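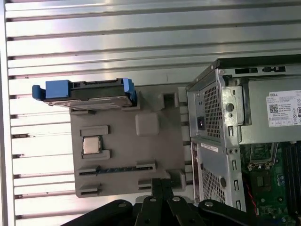 Slide 4 – drive in its caddy, CPU in the pocket, tower open

Good morning. I'm Svenja Aebischer, from the Stolteren repair course. Today is the drive and the processor, nothing else.

Say: caddy out first, blue parts are the ones you handle. Pause for questions.

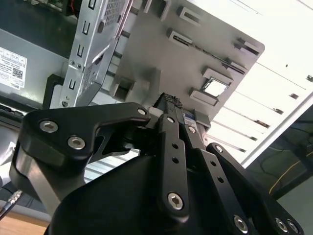 Fitting parts back into the case is where beginners slow down. Learn the metal before you reach in – the raised tabs and slotted mounts on this tray are easy to knock with a knuckle. Hand over to Hsin-yi for the Jarko screws.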